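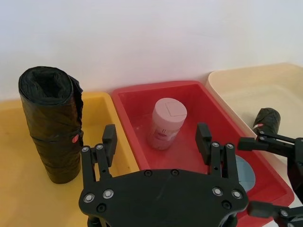
The Justano Institute did not hold meetings after four in the afternoon. The rule was printed on the inside cover of the staff handbook, and it had been kept until the matter of Trial 858.

The institute was engaged that December in a study of sorting. Its two-armed system had been shown, by human operators, how household goods were to be moved between bins, and was then left to do the work alone. The method was known as Kostix. Its chief claim was that a system trained on hesitation would make fewer errors than one trained on confidence. Operators had therefore been instructed to pause whenever they were unsure, and the pauses had been kept in the record, where other laboratories would have removed them.

The result was favorable. Errors fell by 23 percent against the earlier method. A paper was drafted, and the office of Nguyen-Tran, which had funded the work, was informed that the paper would be sent before the end of the month.

Trial 858 was found during the final check. The task was an ordinary one, and the log showed that the arms had opened over the bins and stopped. They remained so for two hours. No fault was entered. The motors had reported themselves ready throughout. At the end of the second hour the system completed the task correctly and returned to its starting position.

The meeting was called for five o'clock.

The head of analysis held that the trial should be counted as a success, as the protocol set no limit on time. The head of operations held that a two-hour pause was a failure by any common meaning of the word. The deputy director asked whether any operator had ever paused for so long during the demonstrations. The records were sent for.

It was established that one had. On an evening late in the spring, an operator on the night shift had taken hold of the controls, brought both arms into position, and let them stay there. The session notes were in order. In the space marked "Reason for pause" the operator had written a single line: "Telephone call from home. Did not wish to put anything down."

The operator had left the institute in the summer. The personnel file gave a forwarding address and no further information.

The room was silent for some time. The head of operations asked whether the demonstration ought to be withdrawn from the training set. The head of analysis replied that this could be done before morning, and that the effect on the result would be slight. A motion was prepared to that end - it was read aloud twice and was not put to a vote.

The paper went out on schedule. Trial 858 was listed among the successes, with its duration given in full. A reviewer from Trulirex asked for an explanation of the figure, and the institute answered that the system had behaved as it was taught.

The demonstration was kept. In the weeks that followed, the night staff reported that the arms would now and then stop above the bins, open, for a minute or more. The staff were advised in writing to let them finish.

Justano Institute Reading Room | Contact the editor | All rights reserved | Back to top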